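# Kitchen Storage, Small Things First

Saturday, April 9, 2022

A gallery from the kitchen at the Surnau house, where we have been sorting out where the everyday tools live. The kitchen is narrow, with one run of counter along the window wall and a table across from it. There are three drawers, and one of them sticks. For years the biggest of the three held every spoon, whisk, peeler and bag clip in the place, and it had reached the point where it would only open if you slid a hand in and pushed the ladle down.

The notes below go with the changes. They cover the drawer, the counter, the wall by the stove and the hanging storage. Most of it was done with things already in the house. Measurements are left out where they only matter for our cabinets.

## The big drawer

Everything came out onto a towel. What went back in was the flatware tray, the peelers, the can opener and the good scissors. The tray used to slide backward each time the drawer was closed, so a folded dish towel now fills the gap behind it. That has held so far.

Things that left the drawer for good:

- Two melon ballers
- Chopsticks without a partner
- The plastic spatula with the melted corner
- Corn holders, which went to the picnic box until August

The liner is plain shelf paper, cut a little short at the front so it doesn't catch on the lip. The old one was the sticky kind and took most of an evening to get off. Warm water and dish soap did more than the spray we bought for it.

## The drawer that sticks

Still sticks. We rubbed a candle stub along the runners and it is better in dry weather. It holds foil, parchment, sandwich bags and string, all things that can wait a few seconds. The Mathur catalog has replacement runners in the right length, but the face of the drawer would have to come off to fit them, and that is a job for another time.

## The third drawer

Dish towels, folded in thirds and stood on edge so that all of them show. Cloth napkins are at the back. There was a tangle of birthday candles in here too, now in a jam jar on the top shelf with the matches.

## The counter

The counter lost the bread box, the spare kettle and a fruit bowl that mostly held mail. The bread box is a nice one, but it took up the only stretch long enough to roll out dough. Bread now goes on the shelf over the refrigerator. The toaster stayed where it was – that corner has the only outlet it can reach.

We kept a crock by the stove for a while, the usual kind with every long handle standing in it. It was fine for grabbing things but it collected crumbs at the bottom, and the spoons at the back never got used. It is a flower pot now, out on the step.

## The wall by the stove

A short rail from Bresadano, with five hooks, put up under the shelf. It holds the ladle, the slotted spoon, the fish turner, the tongs and the small strainer. Pans were tried on it first. They knocked against the tile every time somebody walked by, so they went back in the cabinet with a sheet of paper towel between them.

The rail went up in about 2 hours, most of it spent finding something solid behind the plaster. Anyone doing the same should mark the holes with the heaviest tool already hanging from the rail, to see where the handle ends up. Ours came within a finger's width of the burner knobs on the first try and had to be moved along.

## Hanging storage on the table

The wall rail was full and the wooden spoons were still without a home, so the next thing to go through was the pile of stands and racks in the pantry. A mug tree is handy for this if the spoons can be made to hang.

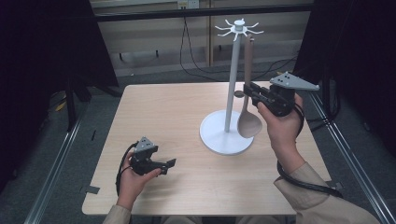

Spoons with a hole in the handle are the easy ones. For the others, a loop of kitchen string tied through a small drilled hole works well and can be cut off and replaced when it gets greasy. Sand the hole first or the string frays. Put the longer spoons on opposite sides of the stand so the weight is shared, and check that they clear the base before deciding on the length of the loop.

Mugs can go on the same kind of stand, though in our kitchen they stay in the cabinet over the sink. Measuring cups on a ring are worth trying too. We also looked at the Stinitard hanging strip, which sticks to the inside of a cabinet door, and decided against it for anything that gets used daily.

## Still to do

- Oil the wooden spoons and let them rest overnight before they are put away
- Find lids for the square containers, or give the containers away
- Clear the pantry floor
- New bulb for the light over the sink

The pantry shelves will get their own page once the jars are labeled.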